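# Chapter 10: Officials, Scorers and Timekeepers

Before you start this chapter you should have read Chapter 8, on fixtures and facilities. The Dumcombe Junior League, used there to show how a fixture list is built, is used again here.

**By the end of the chapter you should be able to:**

- name the main officials' roles in a junior match and say who answers to whom
- set out a plan for finding and training new officials
- fill in a score sheet and correct a mistake on it properly
- describe what happens when a result is disputed
- write a short briefing for parents and coaches on how officials are to be treated

## Introduction

A match can be played on a poor pitch, in bad kit and with a borrowed ball. It is much harder to play one without someone to apply the rules. Most books on sports management give officials a few pages near the end, after marketing and sponsorship. In a small club or a school the order of importance is often the reverse. A sponsor who pulls out leaves a gap in next year's budget. A referee who doesn't turn up leaves two teams standing on the touchline that morning.

The word "official" is used in this book for anyone who has a set duty during play and who isn't playing or coaching. It covers referees and umpires, who make decisions. It also covers scorers, timekeepers, line judges and table staff, who mostly record things or signal them. The two groups need different training, and it is a common mistake to send them all on the same course.

The Dumcombe Junior League runs netball and basketball for school-age players. In its first season it had 845 registered players and 18 qualified officials. Each club was expected to bring its own scorer, and most did, though the clubs had different ideas about what a scorer was for. Some sent a parent who had never seen a score sheet. Others sent an older player, who was then called away at half-time to warm up for a match of her own.

The league's main competition, the Sombatkul Cup, is played in December at Gerken Hall, which has two courts side by side and one table between them. In the first year the semi-finals were played at the same time. A whistle blown on one court stopped play on the other, and a goal scored during the confusion was entered on one team's sheet and left off the other's. The result stood in the end. The argument about it went on well into the new year.

We will come back to that match in Section 10.4. For now, note three things about it. The referees made no error in the rules of the game. The fault lay in the layout of the hall and in the way the two scorers worked. And the league had no written procedure for a disputed score, so every person who was asked gave a different answer.

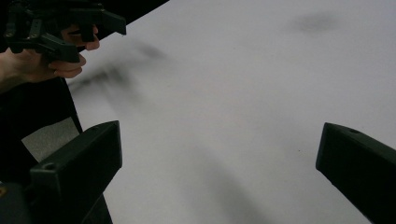
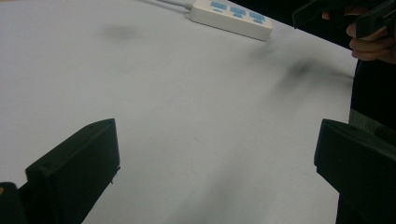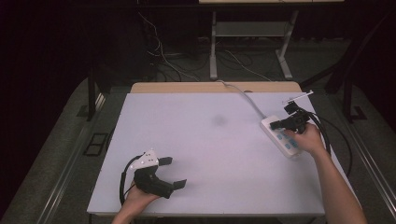

One umpire who worked at the cup that year told the league afterwards that she had never been shown where the scorers would sit, and that she would have asked for them to be moved if she had known they were sharing a table. She added that she had been given a copy of the rules, a bib and a parking permit, and that the permit was the only one of the three she hadn't already got at home.

Her point is a fair one. New officials are usually taught the laws of the game and then left to pick up the rest. The rest includes where to stand, how to speak to a coach who is shouting, when to stop play for an injury and how to check the sheet with the scorer at each interval. These skills can be taught. Sections 10.2 and 10.3 suggest how to do it in a few short evening sessions with people who have jobs and families.

## Key terms

**Appointed official** – an official sent to a match by the league, with no link to either club.

**Club official** – an official supplied by one of the clubs taking part. Club officials are common in junior sport and can work well, as long as both sides know in advance.

**Official score** – the score on the sheet named in the competition rules, signed by the referee or umpire. A scoreboard doesn't normally show the official score, even when everyone in the hall is looking at it.

**Protest** – a written complaint about a result, made within the time the rules allow. A complaint made aloud at the table isn't a protest, although it should still be noted.

**Running score** – a record in which each goal or point is crossed off in order as it is scored. It takes a little more practice than a simple tally, but it lets an error be traced to a moment in the match.

## Before you read on

Think of a junior match you have played in or watched, and make short notes on the points below. You will need them for the first activity in Section 10.1.

Who kept the score, and where were they? Could they see both ends of the playing area? Did the referee speak to them at any stage? If the clock was kept by the same person, what happened when a goal was scored close to the end of a period?

If you can't remember, go to a local match and watch the table for one full half. It is surprisingly hard to do, as your eye will keep going back to the ball. Ask first, and don't talk to the scorer during play.

## 10.1 Who does what

The number of officials at a match depends on the sport, the level and the money. A national final may have a full team with reserves. A school friendly may have one teacher with a whistle and a pupil with a pencil. The duties are much the same in both cases, so at the lower level each person has to carry more of them.

The Jornaser handbook, which the Dumcombe league adopted for its second season, sorts these duties under headings for safety, rules, time and record. The league asks that every duty under each heading has a name written beside it before the match starts. One name may appear more than once, with a single limit – the person responsible for the rules should not also be responsible for the record. Where a club can't meet that limit, the match may go ahead as a friendly and the result isn't entered in the table.

Safety is taken first in the handbook, and we follow the same order. It begins with the check of the playing area, which must be finished before either team is allowed on court.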